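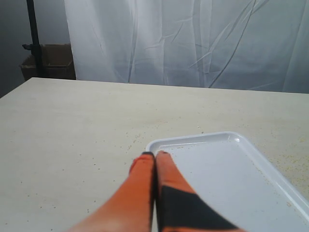 Cleanup rules for granular tasks, what do you all do?
Posted by hawi_t

I'm writing the bench rules for our arm and I'm stuck on spills. We do pouring and scooping with yellow grain stuff, and after a while there are grains on the table as well as in the tray. My draft says stop and wipe the table after every run. My labmate Wubit thinks I've lost my mind. We want 500 good runs by the end of July. Opinions?

wadska42
Wubit's right, sorry! If you wipe every time, your policy only ever sees a spotless table, and then it meets three crumbs in real life and falls apart. We wipe when somebody's sleeve starts crunching.

etekleab
Strong disagree with the sleeve method, lol. We recorded 3,831 runs on the old bench with no written rule and now I can't tell you which ones started clean. Mess is fine. Mess you didn't write down is a pain forever. Log the start state (clean / some / lots), one word, takes a second.

hawi_t
Ooh, I like that. So a dirty start is allowed as long as it's tagged?

etekleab
Yep. And decide up front whether grains outside the tray count as a fail. We had two operators scoring that differently for weeks — awful.

Hamdia N.
Can I be the boring safety person? Grit and grippers. Check the seam between the fingers before you power up, and brush it out with the arm stopped. Please don't reach in with a cloth while it's holding position. I'd make that a hard rule and leave the table wiping up to you. Floor too, that stuff is like ball bearings under a shoe.

wadska42
Stopped as in paused, or stopped as in e-stop? Hitting the e-stop each time means we re-home, and that's two minutes gone.

Hamdia N.
E-stop. I know it's slow.

wadska42
Yeah, I'm not doing that 500 times. Protective stop with the pendant in my hand is what our risk assessment says.

Hamdia N.
If it's in your assessment then follow your assessment. Hawi hasn't said she has one.

hawi_t
...I have half of one. OK, new draft: tag the start state, full wipe every 42 runs (Wubit picked the number, don't ask), e-stop before hands go in until the assessment is signed. Still need to work out the scoring thing.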